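Vinby Rooms FAQ: power, plugs and wifi

Quick answers to what guests ask most. Still stuck? Message the desk, we reply till 10 pm.

Will my charger fit?
Depends where you're coming from. Sockets in the Cestadthorpe building take flat two-pin plugs (the angled kind) and the matching three-pin. US flat pins, no. Round pins, no. Bring an adapter or borrow one from us.

Do you lend adapters?
Yes, free, one per room. Sign the sheet at the desk. We do charge 18 if it goes home with you, sorry, they dissapear fast.

Where are the outlets?
Every room has at least one by the bed and one at the desk. Older rooms on the Gatti side have fewer, so ask for a Lovon side room if you're traveling with a lot of gear.

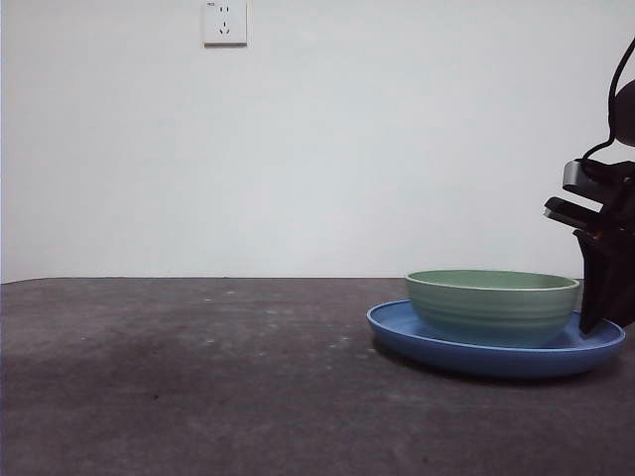

Wall outlet above a dark gray tabletop. Takes two-pin or three-pin.

Is an adapter the same as a converter?
No. An adapter changes the shape of the plug only. Voltage stays the same. Read the small print on your charger, if it covers the local voltage you're fine. Most phone and laptop chargers do. Hair tools often don't.

Can I use my own hair dryer?
If it's rated for local voltage, yes. Otherwise use ours, bottom drawer in the bathroom. No travel kettles please.

Power strips?
OK for phones, laptops, cameras. Not for heaters or anything that gets hot. Don't plug one strip into another.

My socket is dead. What now?
Check it's not the key card switch by the door, that cuts power to half the room. Then try a different plug. Still nothing, dial 546 from the room phone, any hour. Please don't open the breaker panel yourself.

Will my laptop charge while I'm out?
Lovon side yes, the desk outlet stays on. Gatti side no, everything goes off with the card. Leave it at the desk with us if you need to, we have lockers with power inside.

Can I charge an e-bike?
Bike room only, ground floor. Never in the bedrooms. Bring your own charger, there's a 50 deposit for the key, you get it back at checkout.

How fast is the wifi?
Up to 150 Mbps in the Lovon rooms, slower on the Gatti side untill the rewiring is done in November. Password is on the card in your key sleeve. No limit on devices.

Can I check out late to finish charging?
Nice try. Checkout is 11 am, but the lounge has sockets and you can sit there all afternoon.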